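Planning the second arm: notes on the equipment budget

Posted 24 August 2019 by Kasun Kanagaratnam

It has become my habit to set down the reasoning behind a purchase before the order is signed, and several readers have asked for the same treatment of our garment handling work at Huvside.

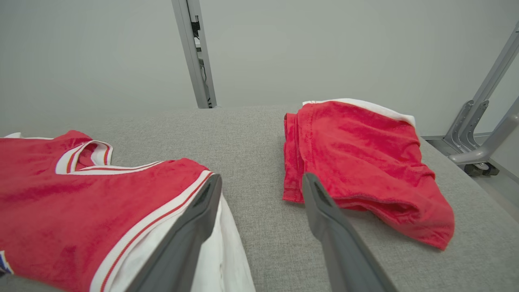
The present request covers a second arm, a second set of fingers and the furniture on which both will work. It was first drafted in July and has been revised twice. The principal question at that time was whether the money should go towards the arm at all, or towards better fingers for the one we have. Mechthild Grabner argued for the fingers. Sports kit is a demanding material for a gripper: a jersey and a pair of shorts may share a colour and have little else in common once they are picked up, and a collar or a waistband behaves quite differently from the cloth beside it. Her view was that a second arm with the wrong fingers would simply double our difficulties. I have come round to most of this, and the request now places the fingers first.

Two suppliers were approached. Govmont quoted for a complete station, including the arm, stand, wrist camera and installation. Seok quoted for the arm and controller only and left the remainder to us. The Seok figure is considerably lower on paper. When the stand, cabling, mounting plates and staff hours are added, the difference narrows to 13 per cent, and the Govmont offer includes a service visit in the first year. Delivery from Govmont is 30 working days from order. Seok would not commit to a date in writing.

I should record that the comparison took longer than it ought to have done. The two quotations were set out under different headings, and Govmont had entered the wrist camera under accessories, where I overlooked it for the better part of a week. Anyone preparing a similar comparison would be well advised to draw up their own table of headings and ask each supplier to complete it.

Running costs deserve more attention than they received in our first budget. Finger pads wear. Cables at the wrist flex continually and must be treated as consumable items. We allowed nothing for either when the first arm was bought, and the cost was met from the travel allocation, to the annoyance of those who had hoped to travel. The new request sets aside 555 pounds a year for pads and cables together. Mechthild considers this a little generous. I would prefer to return an unspent sum than to ask again in the spring.

Garments are a separate line. Utulau, our project on sorting kit for sports clubs, needs tops and shorts in a range of sizes and fabrics, with proper collars, trims and waistbands, and these cannot all be bought new if the work is to resemble what a club would send. The proposal is to buy half second-hand and to replace the stock every 4 months. A modest laundry charge has been included, as has shelving.

There remains the matter of floor space. A second stand on castors can be moved when the room is required for other purposes, but each move means checking the position of the arm afterwards, and that time has to be entered somewhere. I have put almost a day a month against it. Fixed mounting would remove the cost and would also tie us to the present room, whose lease is under review. The castors stay in the request for now.

The finance office has asked for one further paper, on depreciation, and for the Govmont service terms in full. Mechthild is obtaining the latter. The order cannot be placed until both have been received, and I shall post the approved figures, with any reductions marked against the original lines.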